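Changes to table loans and the hall store from October

The furniture store behind the Lindgren Hall reopens in October with a new floor and a wider door. Loans were stopped over the summer while the work was done, and the tables and chairs spent that time in the Clirna Street garage. They are now back in place, sorted by size, with the small tables nearest the door.

Opening hours

The store will be open from 4 p.m. to 6 p.m. on the first and last working days of the week. Collections outside those hours can be arranged through the office, but we need two days' notice. Returns can be left in the side passage at any time the hall is open. Please stack chairs no higher than the line painted on the wall.

What can be borrowed

Residents of Pridow and Isitz can borrow tables, folding chairs, coat rails and the two display stands. The long trestles stay in the building this season. Several of the legs no longer lock properly and we are waiting for parts. The piano stool is also off the list.

Chairs go out in sets tied with a strap. Return the strap with the set. We lost a good number of straps last year and the replacements came out of the cleaning budget.

Charges and deposits

There is still no charge for loans of up to 2 nights. Longer loans cost the same as before, and the price list is on the board outside the office. The deposit is returned when the items have been checked in. If a table comes back with paint, glue or candle wax on it, we keep part of the deposit to cover sanding.

The new floor cost 2,000 dollars, of which 600 came from the spring plant sale. The door was paid for out of the repair fund. A further 200 is set aside for hooks and shelving, which will go up over the winter.

Looking after the tables

Most of the damage we see is on the tops. The wooden tables were refinished before the summer and the surface marks easily, so please cover them for craft work, model making or anything that involves tools. A cloth is fine for meals. For other work, a flat board gives better protection and is easier to wipe down. Foam board is light to carry and can be cut to suit the table. Cut it a little smaller than the top so that the corners don't catch on sleeves and bags.

Do not tape boards or cloths to the wood. The tape lifts the finish when it is pulled off. Clips on the table edge are also best avoided, as they leave dents.

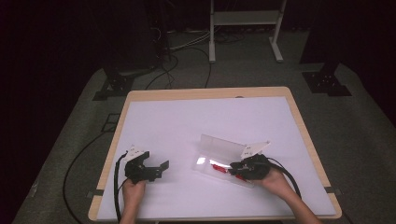

Booking for the winter months

Bookings for November onward open at the office at 9 a.m. on the first working day of October. Regular groups keep their usual slots if they confirm before the end of that month. Forms are in the tray by the front door, and completed ones go in the box beneath it. Please write the number of tables and chairs on the form, along with a daytime phone number.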